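3 September 2018

Bindery bench, long one today

Back at the glue problem. I spent most of August blaming the board for the warping and I'm now fairly sure I owe the board an apology (and I owe Eduard Danko a coffee, he called it weeks ago). It's the paste. I've been mixing it far too thin, and the cover paper drinks up the water, stretches, then pulls the whole board in toward itself as it dries. Every one of the Gradlow case bindings came off the press curling the same direction, which should have told me something!

So, new batch. Wheat starch, one part to 5 of water, cooked slow in the small pot for 22 minutes with me stirring the whole time and listening to the radio. Strained it twice. It came out like thick yogurt, and I let it sit with a lid on until after lunch. Still a few lumps near the bottom, my own fault for answering the phone.

Tried it straight on the first board and it dragged horribly. Brush left tracks you could see through the paper. Mixed in some PVA, half and half by eye, and that went down like a dream. Slow enough that I could lift a corner and reposition it, which I did, more than once, because my turn-ins on the Horley book were all over the place.

Other thing I changed: lining the inside of the board before the endpapers go down. Plain scrap paper, grain running head to tail, same as everything else. Two boards lined and two not, marked in pencil on the back so I can't fool myself later. All four are under the weights now between blotters. I'll swap the blotters before I go home.

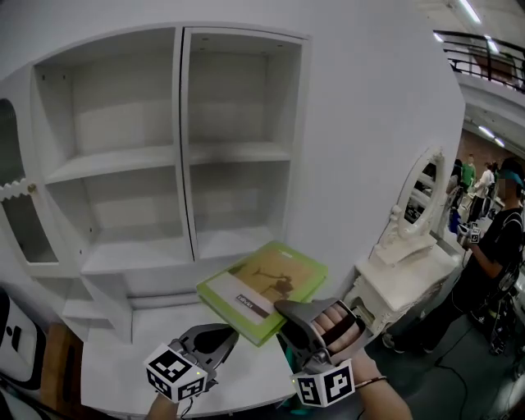 How long should a freshly covered case stay under weight before it gets opened?

Overnight at the very least, and two nights if the paste was on the wet side. Change the blotters after the first hour, then again at the end of the day. If the board still feels cool against your cheek, it's still damp inside and it goes back under.

I wrote that out because I got asked it again this morning and gave a mushy answer. Pinning a copy over the press.

Spines next. The Skála volumes are all going to need new ones, the old leather comes off as red dust the second you touch it. I had my apron looking like a brick. Eduard thinks we can save the title labels if we lift them dry with the thin spatula, and I did get one off whole, but the next one split right across the lettering and I had to go for a walk. Leaving the rest for him, he has steadier hands and he doesn't swear at them.

Thread: down to almost 40 yards of the 18/3 linen. Wolari sent the wrong weight last time, so check the label before cutting the packet open. I'd like to wax the next lot properly too. The last text block squeaked at every pull of the needle and the tension went soft by the final section.

Still to do: sharpen the paring knife (I keep writing this down), trim the spare headbands, and find out who walked off with my good bone folder. The plastic one leaves shiny marks on the green cloth and I hate it.

Blotters swapped at closing. Lined boards looked flat, unlined ones too early to say. Back in the press they go.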